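Okorum Releases Stasis, a Grasp Planning Update for Shiny and Patterned Surfaces

2/9/21

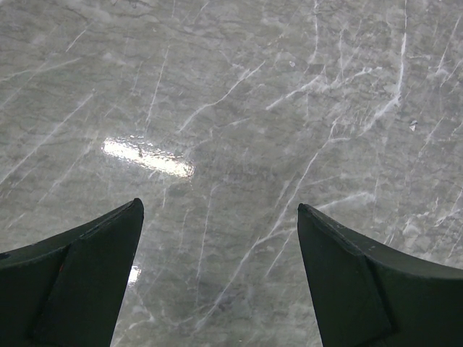 The view from a wrist camera over polished gray marble, with both gripper fingers open.

Okorum has released Stasis, a new version of its perception and grasp planning software for small robot arms. The update is meant for arms that work over glossy or heavily patterned surfaces, where reflections and surface markings are often mistaken for objects. It is available now to all customers with a current support plan.

The software runs on a computer next to the arm and takes its input from a camera mounted at the wrist. Earlier versions compared each new picture with a stored picture of the bare work surface and treated any difference as a possible object. That worked well on matte mats and painted benches. On polished stone, glass and bare metal, a reflected ceiling light would shift across the picture as the wrist moved, and the planner would sometimes send the fingers down to pick it up.

Stasis drops the stored picture. It asks the arm to make a short sideways move and then checks how each bright patch or edge behaves between the two views. Marks that belong to the surface stay put on the surface. Reflections of overhead lights slide in a way that doesn't match a point at table height, and the planner discards them. Whatever is left, with some measurable height, goes on to the grasp stage.

"Stone was the complaint we heard most," said Zdeňka Ševčík, who leads perception work at Okorum. "Veins look like edges, and edges are what the old detector was built to find. You could tune it for one slab, then somebody would turn on another row of lights and you would have to start over."

Ševčík said the sideways move adds a little time to each pick. Users who work over a plain mat can turn it off in the settings file and keep the older method, which will be supported through this release and the next one.

The company tested the update over 6 surfaces, including polished stone, brushed steel and a glass sheet laid over printed paper. In 42 trial runs with nothing placed on the surface, the old planner called for a grasp in 27. The new one did so in two, both on the glass. Okorum says the glass cases came from print showing through from underneath, and it does not yet recommend the software for clear surfaces with anything visible below them.

The second part of the update deals with the fingers themselves. A wrist camera usually has the gripper in view the whole time, and the software has to know which part of the picture to ignore. Until now this was done with a fixed mask drawn by hand during setup. If the fingers were swapped, or if the camera bracket was bumped, the mask no longer lined up and the tips could show up as obstacles.

In Stasis the mask is computed from a model of the finger and the reported opening of the gripper, so it moves as the fingers open and close. A calibration routine runs the gripper through its full range and adjusts the mask to match. It takes nearly 24 seconds. The routine should be run again after any finger change, and the software will show a warning if the outline in the picture drifts too far from the model.

Shadows cast by the gripper are handled in the same step. The planner now expects a soft dark patch near the fingers and lowers its confidence in any low-contrast shape found there. Ševčík said this is the part of the release most likely to change, as it can cause the planner to miss thin, dark items such as rubber washers when they lie directly between the tips.

"If you are picking small black parts, leave the shadow setting at low for now," she said. "We have a better version in testing but it isn't ready."

Small debris is another known limit. A crumb or chip sitting on the surface has real height, if not much, and the planner can still report it. A minimum size setting filters most of these out. The default is suited to parts about as big as a coat button and up, and should be lowered for anything smaller.

Stullunix, which makes the controller used by many of Okorum's customers, has updated its driver to supply gripper position with each picture. The older driver will still connect, but the moving mask will not be available and the software will fall back to the fixed one. Sites running the Pană scheduling tool do not need to change anything.

Existing setup files can be opened in the new version. Stored surface pictures are kept but not used unless the older method is turned on. Okorum suggests saving a copy of the setup folder before installing.

The release notes and the calibration guide are on the customer download page. Work on clear surfaces began in January, and the company has not given a date for that update.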